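3.2 Paper weight and surface wear

Kraft paper is widely used as a disposable cover for work tables, yet its service life is rarely reported. We compared two unbleached grades, Damley and Hoketti, under repeated rubbing with a weighted felt pad. Each sheet was taped flat and left for one night before testing. 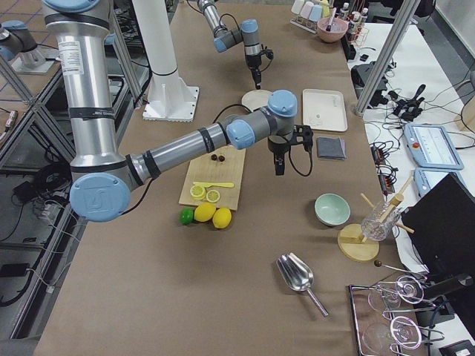 Figure 2. Table covered in brown kraft paper, with a wooden cutting board in place.

Wear was scored after 1000 strokes. Damley sheets kept their surface fibers along the full path of the pad, while Hoketti sheets showed fuzzing at 380 strokes and tore at the taped edge in two trials. Rubbing across the grain shortened service life for both grades. This agrees with the earlier Folside trials, although those used a coated stock and a lighter pad. Humidity was not controlled, and the May sheets were left out of the comparison.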